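Closing out my first admissions cycle

By Rakiya Ibrahim
February

The last decision letters for the master's program went out this afternoon at 4:40. I have been the graduate coordinator here for one full cycle now, and I want to write down what I learned before I forget it.

We had 291 applications for 19 places. My predecessor left me a binder and a spreadsheet, and the spreadsheet was wrong about the transcript rules. Applicants can upload unofficial transcripts at first. They only need official ones after they accept. I told people the opposite for most of a week and then had to email all of them again.

The other problem was Trumeck, the system we use for reference letters. It sends a reminder to the recommender but doesn't tell the applicant. I started checking it every morning and writing to the applicants myself. It took half an hour a day and cut down the phone calls a lot.

Faculty readers were easier than I expected. Professor Sýkora read his whole pile early and left comments I could use. A few others needed a second email, and one needed me to print everything. 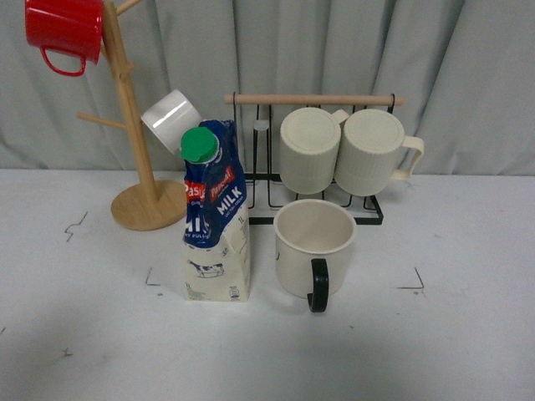
2 min read

Next year I would like to move the fee waiver form to the first page of the application. It's on the last page now, and people pay before they see it. I've asked the dean's office and am waiting to hear back.

Visit day is next, so I'm booking rooms and chasing dietary forms.

Recent posts
Taking minutes when everyone talks at once
Leaving Basen for a campus job
What I keep in my onboarding folder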